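Sorting out the bathroom shelf

April 12, 2022

The shelf over our basin is 55 centimetres long and for most of the winter it held far more than it should. I finally took everything off it, wiped it down and put back only what gets used. It took an evening, including the time spent looking for the screwdriver. I'm writing it up mainly so I remember what I decided, as I tend to drift back to the old way by June.

What was on it

Two tubes of toothpaste, both open. A tub of Flanon hand cream that had gone grainy. Cotton buds in a box with no lid. A soap dish with a layer of soap set hard in the bottom. Three combs, and I only use one. Some plasters, a nail brush, a travel shampoo from a hotel, and a plastic beaker that was meant to hold the toothbrushes but fell over if you looked at it.

The beaker was the worst of it. It was tall and narrow and weighed nothing, so a full-size tube of toothpaste leaning on one side would tip the lot into the basin. I had been putting up with this for over a year.

What went

The hand cream went in the bin. So did the beaker, as it had a crack near the base. The spare combs went in a drawer. The plasters are now in the kitchen with the other first aid things, where I always look for them first anyway. I soaked the soap dish in hot water and scraped it out with an old bank card, and it came up fine.

The shelf itself needed attention too. It is a Prodov one, the basic sort with two brackets, and the left bracket had worked loose. I took it off, packed the hole with a new wall plug and put it back. It doesn't rock now. If you have the same shelf, the screws it comes with are too short for a plastered wall. I used longer ones from the tin.

A mug for the toothpaste

I looked at proper holders in Kukumeck and they were all either the suction kind, which never stay up on our tiles, or part of a set with a soap pump I didn't want. In the end I went through the back of the kitchen cupboard. We have a few glass mugs in there that hardly get used for drinks any more, and the amber one is a good shape for this. It has a handle, so it can be lifted and rinsed with one hand, and being see-through it shows when it needs a wash. My old beaker hid all sorts.

The tube goes in with the cap down. I have kept toothpaste that way up for years, as it saves squeezing from the far end when it starts to run out.

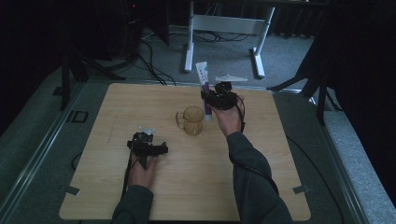 Keeping it clean

A mug collects water at the bottom, whatever you put in it. I tip it out when I clean the basin and give it a proper wash with the dishes once a week. A folded square of kitchen roll in the bottom helps, but it has to be changed, and I forget.

The toothbrushes are separate now, in a small Fu pot with holes in the lid. They dry faster there than they did in the beaker.

What is left on the shelf is the mug, the pot, the soap dish, one comb and the nail brush. The cotton buds still need a lid. I may use a jam jar.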